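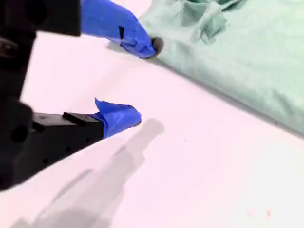

Eetu Nurmi asked at the last review why the fingers on the Bratholm folding cell still carry tape when the grant paid for molded covers. The covers were delivered in February and did not last. They slid toward the tips under load, and on thin fabric the edge of the cover reached the cloth before the rubber pad did. We went back to blue tape with a small dark pad at each tip, and the cell has run that way for the rest of this reporting period.

Setup

The cell is one arm, one two-finger gripper and a white table. The table height was reset after the move from the Retwood building. The arm's zero position was checked against the corner marks before work started again and did not need changing. Lighting is the same as in the last report.

Care of the gripper

The tape is replaced every 400 grasps, or sooner if a flap lifts far enough to reach the pad. Old tape comes off completely. Early on we wrapped new tape over old, which made the fingers thicker and threw off the closing width. The finger is wiped with alcohol and left to dry, then wrapped from the body toward the tip. The pad goes on last. The operator closes the gripper on a paper strip and pulls. If the strip slides out, the pads are reseated and the test is run again.

Creases in the tape have not caused trouble so far. Loose corners have. A corner that stands up near the tip can catch in a fold and drag the cloth on release. The morning check sheet now has a line for this.

Repairs

We had 2 stoppages that took longer than an hour. The first was a loose screw where a finger meets the gripper body. The finger had play in it and the pads no longer met. The screw was replaced and marked with paint so that movement shows at a glance. The second was a worn cable at the wrist. Zunasico supplied a new one, and we rerouted it with more slack. The old routing pulled tight whenever the arm reached the far side of the table.

Use

The cell completed 2,000 grasps on towels and shirts in the period. Most of the missed grasps were at the edge of a folded heap, where one finger has to get under the fabric and the other stays above it. Lowering the approach speed helped. Changing the approach angle made no difference we could measure.

Spending and next steps

Parts spending is under budget. The unspent part of the cover money is held until Suwannarat sends a quote for a sleeve that screws to the finger. If the price is acceptable, we will fit 2 sleeves and run them through the same tape schedule checks before changing anything else. Until then the tape stays. We need a decision from you on whether the cover money can be used for the sleeves.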